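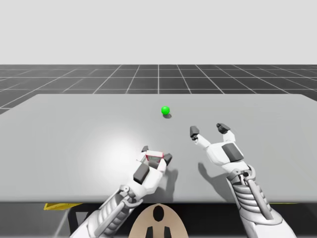

tilly_irkwood
We are having the kitchen and back hall floor redone next month and I need to settle the grout colour before the tiler orders it. The tiles are bought: Brallon matt porcelain, charcoal, 60 by 60, rectified edge. The quote for laying them, including levelling compound and taking up the old vinyl, is £2,188, and he wants the grout picked by the end of this week. I had assumed dark grey to match. My sister says dark on dark will look like a slab of tarmac and I should go for white, which would give the look of the floor behind the table, dark squares with thin white lines running away from you. I like how crisp it is. I also have two children, a dog and a back door that opens straight onto a vegetable patch. Has anyone lived with white grout on a dark floor for more than a year?

pellmell76
Lived with it for four years in our last house. It was white until the first winter. After that it was white round the edges of the room where nobody walked, and the colour of weak tea from the door to the sink. Steam cleaner brought it back a bit, never all the way. Go dark.

Corina Hubmann
I disagree with the above, up to a point. Cement grout in white is a bad idea by a garden door, agreed. Epoxy is another matter. I have had white epoxy in a hallway for six years and it wipes clean. It costs more, it is horrible to work with and some tilers will refuse, so ask him first.

pellmell76
Some tilers refuse because if they leave a haze on matt porcelain the customer wants it all done again. I would not put epoxy on a matt tile unless the person doing it had done it many times.

Corina Hubmann
He can do a spare tile first and see if it cleans off. Mine did.

oldgrouter
Retired tiler here. Three points.
Joint width matters more than people think. On a rectified tile he can go down to 2 mm if the floor is flat enough, and a thin white line is much easier to live with than a fat one. Ask him what he is planning.
A strong contrast shows up every fault in the setting out. If a line wanders you will see it from the doorway every morning. With matching grout you get away with a lot.
Mid grey is what I used to talk most people into. It dries lighter than the chart, so look at a dried sample.

tilly_irkwood
Thank you all. He says 3 mm, and he would rather not do epoxy. I have asked about going thinner.
The other question is which line to set out from. The kitchen is longer than it is wide and the units are not square to the back wall. My husband wants a joint running straight up the middle from the hall door, so the lines either side open out evenly as you come in, like this one:
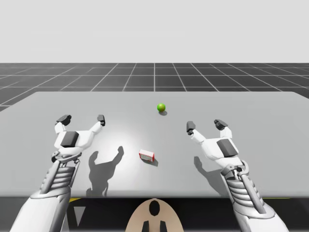
bexley_row
If you centre a joint on the door, check what that leaves you at the side walls before you fall in love with it. We did that and ended up with a sliver down one side under the radiator. Shifting everything half a tile, so that a tile sat in the middle of the doorway, gave us decent cuts both sides. Lay a row out dry.

oldgrouter
Yes to the dry row. And go by the sight line from the door you use most, never by the units. Kitchens get changed.

fennimore
Nobody has mentioned underfloor heating. If there is any, he needs a flexible adhesive and a flexible grout, and he should leave a movement joint round the edges. I used Nidano flexible in silver grey over heating and no cracks so far.

tilly_irkwood
No heating, just a concrete floor from the extension.

pellmell76
Then mid grey, flexible or not, and a decent mat. We have a Kälin one at the back door now, the kind you can hose down, and it has done more for the floor than any cleaner.

Corina Hubmann
Still say white can be done. But if he won't touch epoxy then mid grey, yes.

tilly_irkwood
He rang back at lunch. He will do 2 mm if the levelling comes out well, otherwise 3. I have asked him for a dried sample of mid grey and one a shade lighter. My sister has been told. He has 20 square metres to lay and reckons the dry row will take him half a morning, so we will look at the side walls then.

bexley_row
Order a spare box of tiles while that batch is still in stock. The next batch may be a slightly different charcoal.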